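Re: [chores] Can they tidy a room yet?
Date: Mar 1, 2019
List: Gruldale Home Automation

On the list it was written:
> My opinion is still no. I read the Sawatzky newsletter every
> month and I see arms that sort bolts, 1000 in a shift, always
> the same bolt. Give them a child's bedroom and they will stop
> at the first sock. Has anyone seen different?

I have seen a little different, so I answer, but please do not expect too much.

In November I visited the workshop in Hestthorpe. They use the Sunovness software, with arms bought second-hand. The task is a small one: toys on a table, a basket, and everything must finish inside the basket.

Your bolt comparison is fair. A bolt is stiff and it is always the same. A woven basket bends a little where you hold it, and the rim is not the same thickness everywhere. They told me they made 700 attempts with the basket alone before they tried it with toys. A ball rolls away if you touch it badly, and a clear cup is difficult for the cameras. For me these are the real questions, more than speed.

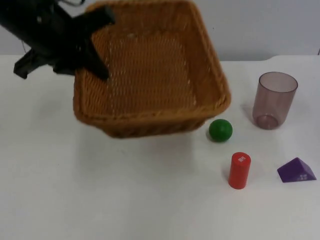 Basket held by the rim, with ball, cup and blocks still on the table.

So my answer to you is "on a table, sometimes." On the floor of a bedroom, I agree with you, no. I would also not pay 2000 for an arm today if the purpose is only tidying.

Does somebody on the list have experience with clothes? I would like to read about socks especially.

With regards from a long-time reader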